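Home News Press Workshops Visit Contact

Flestel Opens Shared Bench Room for Small Instrument Makers

May 3, 2018

Flestel is opening a new shared bench room at its Wikaser building, and the people who have been asking for it can start booking right away. The room is meant for small instrument makers, repair shops, school clubs and anyone else whose work needs a flat, steady surface and who has been getting by on a kitchen table or the corner of a garage.

The room is 781 square feet on the ground floor, at the back of the building, with its own entrance from the parking lot. It has 11 benches. Nine are ordinary workbenches with drawers underneath. The other two are metal tables drilled all over with threaded holes, the kind usually found in optics labs, and those two are what has had everyone at Flestel talking since they came through the door.

"I have wanted one of these since I was a student," said Ivars Adomaitis, who runs the workshops at Flestel. "You bolt your part down and it stays where you put it. You go to lunch, you come back, and your setup is right where you left it. I know that sounds like a small thing to be excited about, but anybody who has spent an afternoon lining something up and then bumped the table will understand me completely!"

The tables came from Sproģis, a local shop that was clearing out its second floor and offered them at a price Flestel could manage. Getting them downstairs took most of a day. The freight elevator was too narrow by the width of a hand, so a doorframe came off on each floor and went back on afterward. Both tables were then leveled, cleaned and checked hole by hole with a tap, and the few threads that had worn were repaired in place.
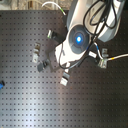 Bench users at Flestel have always had to share clamps, and there were never enough to go around. On the new tables clamps matter a lot less. The holes sit in even rows and columns across the dark gray top, so small pieces of hardware can be fastened down right beside the work, and a bracket can be moved over a row without measuring anything again. The surface is matte, but it still picks up a pale streak of light, and people doing close work with lenses or mirrors may want to bring a piece of black cloth to lay over the part they aren't using. Flestel will keep a few cloths in the room too, on the hooks by the sink. Please put them back dry.

The nine regular benches are set up for soldering, light assembly and general repair. Each has a lamp on a swing arm, a power strip along the back and a set of basic hand tools in the top drawer. Larger tools are signed out at the front desk. There is a fume extractor at each of the four benches nearest the windows, and soldering is allowed only at those four.

Dalia Lill, who handles bookings and who drew up the room plan, spent the winter visiting people in the shops where they already work. She came back with pages of notes, and many of them were about storage.

"People told me the same thing over and over. They can find a table. What they can't find is somewhere to leave a half-finished project overnight," Lill said. "So we put in 44 lockers, which is a lot for a room this size, and I'm so happy we did. Some of them are deep enough for a telescope tube, and I tested that with a real telescope tube because I didn't trust the catalog."

Work that is bolted down on one of the two drilled tables may stay there for the length of the booking, up to one week. A card with the owner's name and phone number has to be left with it. Work on the other benches goes into a locker at closing time.

Bookings are by the half day, the day or the week. School groups pay half, and the first visit is free for everyone so that people can see whether the room suits them. New users take a short safety class before their first booking. It covers the fume extractors, the fire exits, and how to use the drilled tables without stripping the threads. Bolts must be the right size for the holes and started by hand. A tray of the correct ones is kept in the room, sorted by length, and Adomaitis would be very grateful if it stayed sorted.

The first program in the new room is Pranis, an evening course in building simple measuring instruments, taught by Adomaitis. Students will make a small balance, a light meter and a spectrometer, and they'll keep what they make. No experience is needed. The course has run once before, at borrowed benches upstairs, and several of the people who took it have already asked to come back and help with the new group. Sign-up is open at the front desk now, and a second course will start in October.

Flestel is also looking for gifts of used equipment in working order, especially posts, mounts, small vises and magnifiers with stands. Please call before bringing anything heavy. There is a ramp at the back entrance and a cart just inside it, but someone should be there to meet you and hold the door.

Visitors are welcome to look around the room during regular building hours. Enter from the parking lot and ring the lower bell. The upper bell belongs to the dance studio, and they have been very patient with us so far.

For bookings, course sign-up and press visits, ask for Dalia Lill at the Flestel front desk, Wikaser building, ground floor.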